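Saludo update, for those of you who have been asking so kindly since August! It's a long one, so put the kettle on. I'll try to keep each post short and I will fail.

For anyone new: Saludo is the two-armed robot I've been putting together, first in my spare room and now at Werisgate, the shared workshop over in Lerkstead. The job I've set for it is putting the groceries away in the fridge. It's a silly goal and I love it.

Most of this month went on cables. You route one neatly along the forearm, you feel very pleased with yourself, then the elbow bends the full way and the whole thing goes tight as a guitar string. I've left more slack in everything now. It looks a bit scruffy but the wrist can turn properly.

Next up was the hands. I'm using the Grarness finger layout, with my own changes to the thumb (the original sat too far back for my liking, and small bottles used to roll out past it). I printed the new knuckle twice. The first one was a lovely colour and completely the wrong size.

Somebody asked what it has all cost. My spreadsheet says $2920 on parts this year, and that doesn't count the things I already had in the shed, or the grey paint I bought and then decided I didn't like. I was a little afraid to add it up, if I'm being truthful with you.

Fridge drawers are harder than I gave them credit for! The front edge is thin and smooth, and a drawer wants to go straight along its rails while an arm would much prefer to swing in a curve. So a lot of my evenings have been about teaching the shoulder and elbow to share the work so that the hand travels in a line.

What helped most was slowing the pull right down and letting the fingers stay a bit soft on the edge. If the drawer sticks, the hand gives a little before the motors start arguing with it. I spent a whole Sunday tuning that one number and went home happier than I have any right to be.

Bottles are the friendlier problem. They're a good size for the fingers and the shape is forgiving. My one complaint is the clear plastic, as the depth camera tends to look straight through it and tell me there's nothing there. The label is what it locks on to, so bottles with a nice bold label get picked for practice first.

Bags, though. Oh, bags. They change shape every time you so much as look at them, and once one is close to the wrist camera it fills half the view with white fog. I've got 2854 stills saved from that camera now and I've sorted them by hand, 40 at a sitting, with the radio on. It's oddly restful, a bit like shelling peas.

A few from the fridge corner:

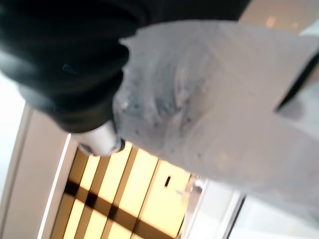
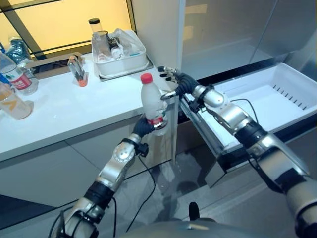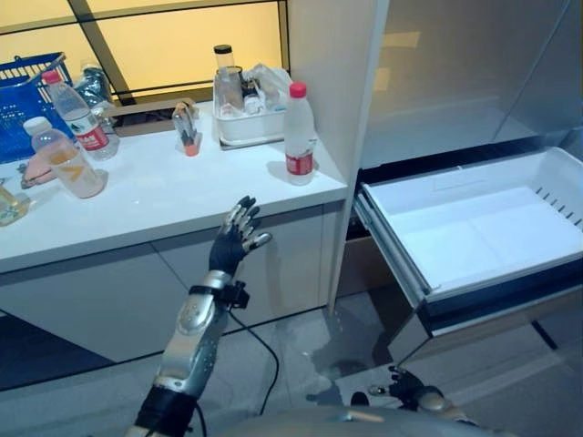
First one is the wrist camera up against a plastic bag. In the second, the left hand has a water bottle and the right has the drawer. In the third you get a good look at the palm.

Still on my list: a tidier clip for the wrist cable, a second go at the thumb pads, and some sort of cover for the elbow joint. If you've found a good rubber for fingertips that doesn't go shiny and slippery after a few weeks, please tell me, I've tried 7 kinds and my favourite is the one I can't buy any more.

I'll post the thumb files once I've cleaned up the names (they're all called final, every one of them). Thanks for reading this far, you're a patient lot, and I'll be back when the eggs get added to the shopping.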